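How do you teach a robot to tidy up?

If you want a friend to put some packets away in a box, you can just ask. Your friend already knows what a packet is, how to pick one up and what "in the box" means. A robot knows none of this. Somebody has to teach it.

One way is to write out every movement as a list of instructions for a computer. Move the arm forward. Stop. Bend the fingers. Lift. This works well in a factory, where every part arrives in the same place each time. It works badly on an ordinary table, where things get moved about.

Another way is to show the robot what to do. People who build robots call this a demonstration. There are two main kinds.

Showing by hand

In the first kind, a person takes hold of the robot's arm and moves it. It is a bit like a grown-up holding your hand while you learn to write. The robot has sensors in its joints, and these measure how far each joint bends. The computer saves all the measurements.

Showing by remote control

In the second kind, the person doesn't touch the robot. They might use a joystick, a handheld controller or a special glove. With a glove, when the person bends a finger, the robot bends a finger too. The long word for this is teleoperation. "Tele" means "far off", the same as in telephone and television.
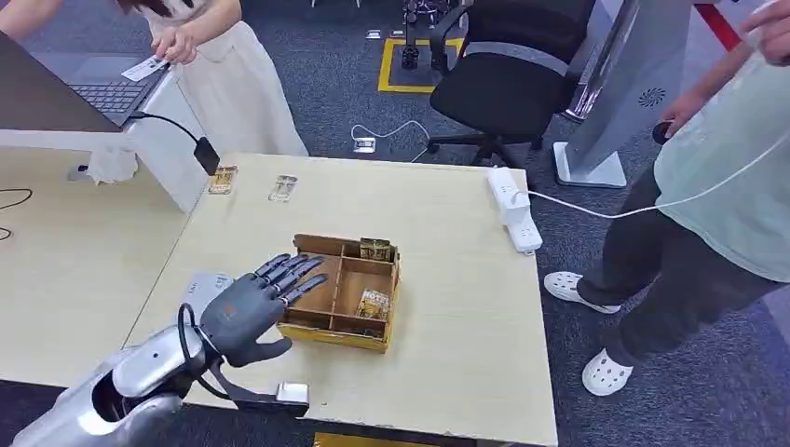

A hand with five fingers is harder to teach than a simple claw. A claw can only open and close. Fingers can pinch, curl and push, so there are many more ways to get it wrong. Small, shiny things are tricky as well – they slide, and light bouncing off them can confuse a camera.

Why once is not enough

If you showed a robot a job only once, it might copy that one movement exactly. Then if you moved the packet a little to the left, the robot would close its fingers on nothing.

So people show it again and again, and change something each time. At the Tandthorpe workshop, the Wunuren project began with 87 demonstrations of one job. That was enough for easy starts but not for awkward ones. By June they had 1,000.

The computer looks through all of these and searches for patterns. Where was the object? Where did the hand go next? After this training, the robot tries the job by itself.

Try it at home

You need 3 small objects, a box and a partner. Your partner is the robot and wears a blindfold. Guide their hand to each object without speaking, then to the box. Do it 3 times. Now move the objects and let the robot try alone. What did it remember?

Words to know

Demonstration: showing how a job is done.
Sensor: a part that measures something.
Teleoperation: controlling a machine from a distance.

Page last updated September 28, 2022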